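Drying Times, Revisited

I have changed my position on oil finishes since the last post. The short version is that I was recoating too early, and the tin was partly to blame. The label on the Brallach hard oil gives a recoat interval of 12 hours. In my workshop in June, with the window shut, the second coat stayed tacky until Thursday and then had to be rubbed back with a gray pad.

The cause is simple enough. Oil cures by taking up oxygen, so temperature and airflow matter more than the number on the tin. A thick coat skins over at the surface and stays soft underneath. I now wipe on as little as will wet the grain, wait 13 minutes, and take off everything that will come off with a clean cotton rag. Then I leave it for 24 hours with the window open. 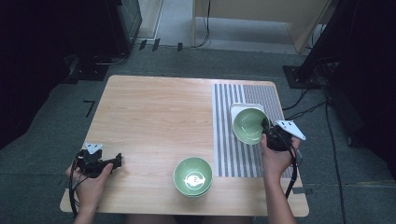
Delyth Gethin wrote in after the last post to say that she skips the interval entirely and tests with a fingertip on the underside, where a mark does no harm. If it drags, she waits. She also thinks two coats are plenty for a surface that gets wiped every day, and that a third only adds shine.

I agree on the fingertip and remain undecided on the third coat. On end grain I still apply one — it soaks up the first two unevenly.

Rags go flat on the concrete outside until stiff. Next month I'll repeat the test with the Omness oil, same boards, same window.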